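Ulwood Releases Desktop Drawer Organizer With Translucent Fronts for Small-Item Storage

GRARKCOMBE, 5/27/19 - Ulwood, a manufacturer of small-format storage for homes and workshops, today announced the Macedo line of desktop drawer organizers. The line is intended for items that are routinely lost in full-size drawers: contact lens cases, pill holders, sewing notions, fuses, spare keys, watch parts and similar goods. Units ship to retailers starting this week through the company's distribution partner, Imenwood.

The base model is a single-row unit with three drawers set side by side in a yellow plastic frame. Drawer fronts are translucent, so the contents can be checked without opening the drawer. Vertical dividers in the frame color separate the fronts and act as guides for the drawer bodies. Inner partitions divide each drawer into smaller cells. Horizontal ridges stiffen the panels against flexing when a drawer is loaded to its rated limit.

The base of the frame is molded in a stepped profile. Raised sections alternate with shallow notches, and the lower steps serve as feet. The design limits the contact area between the organizer and the tabletop and allows a cloth to be passed along the front edge during cleaning. The same notches index with the top of a second unit when two are stacked.

"Most small-parts cabinets were drawn for screws and then sold to people who wanted to store something else," said Itziar Salcedo, product engineering lead at Ulwood. "We started from the containers people already have on the bathroom shelf or the desk. A lens case is low and oval. It rolls under things and it gets covered up. The cell dimensions were set so that a case of that shape lies flat and can be picked up with two fingers."

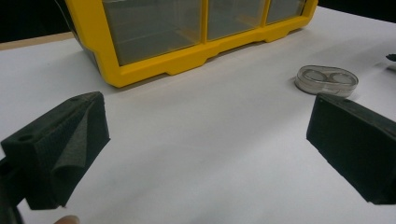

Ulwood selected yellow as the launch color after comparing frame samples on white, gray and wood work surfaces. The frame had the clearest outline on white, the most common surface color among the households that took part in the product study. A gray frame is scheduled for September. Drawer bodies will be identical for both colors and may be exchanged between frames.

The product study covered 155 households and ran for 13 weeks. Participants were asked to move small items from an existing drawer or tray into the organizer and to keep a written log of what was stored, where it was stored and when it was moved. The logs were used to set the final position of the partitions. Early samples had fixed partitions at equal spacing. Participants reported that equal cells were too narrow for flat cases and too wide for loose items such as buttons, and the spacing was changed before tooling was approved.

A second change concerned the drawer stop. In the first samples a drawer could be pulled clear of the frame with little resistance, and several logs recorded spilled contents. Production units have a molded stop that holds the drawer at full extension. To remove a drawer for washing, the user lifts the front edge slightly and pulls forward. Drawers should be washed by hand in warm water and dried before they are returned to the frame. Abrasive pads will dull the translucent panels and are not recommended.

"The stop took longer than the rest of the frame put together," said Benito Llorente, manager of the Grarkcombe molding plant. "If it is too stiff, the whole organizer slides across the table when you open it. If it is too soft, you are picking pins off the floor. We cut the tool 2 times before the pull force came out the same in all three positions."

The organizer is designed for use on a level surface. It may be placed on a desk, vanity or workbench, or on a shelf with sufficient clearance in front for the drawers to open fully. Stacking is limited to two units. Wall mounting is not supported, and the back panel should not be drilled.

Each unit is packed with a sheet of 15 blank adhesive labels. The labels are sized for the frame edge so that the drawer fronts remain clear. Additional label sheets and replacement drawers will be sold separately. Retailers may order both through Imenwood under the Macedo accessory listing.

About Ulwood
Ulwood designs and molds drawer units, trays and compartment boxes for household and light workshop use. Design, tooling and molding are carried out at the company's site in Grarkcombe. Imenwood handles warehousing, retail orders and returns.

Press contact
Itziar Salcedo, Product Engineering, Ulwood, Grarkcombe
Product samples are available to trade publications on written request.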